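13 July 2023

Adhesive trials, cloth-backed slat panels, continued from the January sheets.

Restarted the hide glue series this morning. The old batch from January had been kept in the cold store in a jar with a bad lid and had skinned over, so I threw it out and soaked fresh granules overnight in deionized water. Stitero liquid glue was run alongside as the comparison. Same canvas for both, plain weave, washed once and ironed flat, cut so the warp runs across the slats.

Test pieces are Lomwood offcuts, milled to the same section as before. I made up 2 panels per glue, each with 25 slats. Slats were clamped edge to edge in the tray with waxed paper under the end stops, glue brushed on the backs, canvas laid and rolled from the center outward. I waited for the hide glue to go tacky before laying the cloth. Last time it was put down too wet, came up between the slats and locked several joints solid. Squeeze-out was much less this time. What there was got cut with the thin blade the same afternoon, before it hardened.

Flexing: panels go over the small former first, then the large one, then back to flat. That is one cycle. The jig counter is still unreliable, so cycles are being tallied by hand on the sheet taped to the bench. Please do not take the sheet down.

Results so far. The Stitero panels bend freely but the cloth is lifting at the outer slats on one of them, starting at the corner where the roller misses. The hide glue panels are stiffer over the small former and make a cracking sound on the first few passes, after which they settle. No lifting seen. I flexed one with the cloth on the outside of the curve by mistake and opened a gap in the cloth line, so that panel is now only good for peel strips.

Peel strips cut from the spoiled panel, 6 of them, labeled on the cloth side in pencil. They need to sit in the conditioning cabinet until the weight stops changing. Do not pull them early. The January peel numbers are suspect for that reason and I have struck them from the summary table.

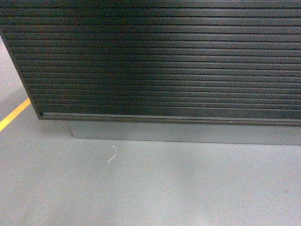

Slatted front, black. Highlight down the middle, darker at both sides.

Finish on the slats is a separate question and I keep running into it. Brynjólfsdóttir's notes say to finish the faces before gluing up, and mask the edges. The Narholm method sheet says the opposite, glue first and finish with the panel bent over a former so the edges are reached. I tried the first way on scrap. Masking is slow and the tape pulled fibers on two slats, but the edges stayed clean and the slats did not stick to each other. With the second way the finish bridged the grooves and had to be cracked open when the panel was straightened. It left a ragged line at each joint – visible under the raking lamp, hard to see otherwise.

For now, faces first, edges masked, low-tack tape only. Wax on the edges after the glue has cured, never before. Any wax that gets to the back will ruin the bond.

Track friction not started. The test groove is routed but still rough at the curve, and the fuzz needs to come off with a shaped block before it tells us anything.

To do: order canvas from the same bolt if there is any left. Replace the lid on the glue jar. Fix the counter or take it off the jig. Check whether the roller can be run past the tray end – if the stops were lower it would clear, and the corner lifting might go away. Remake the spoiled hide glue panel and mark the cloth side in large letters.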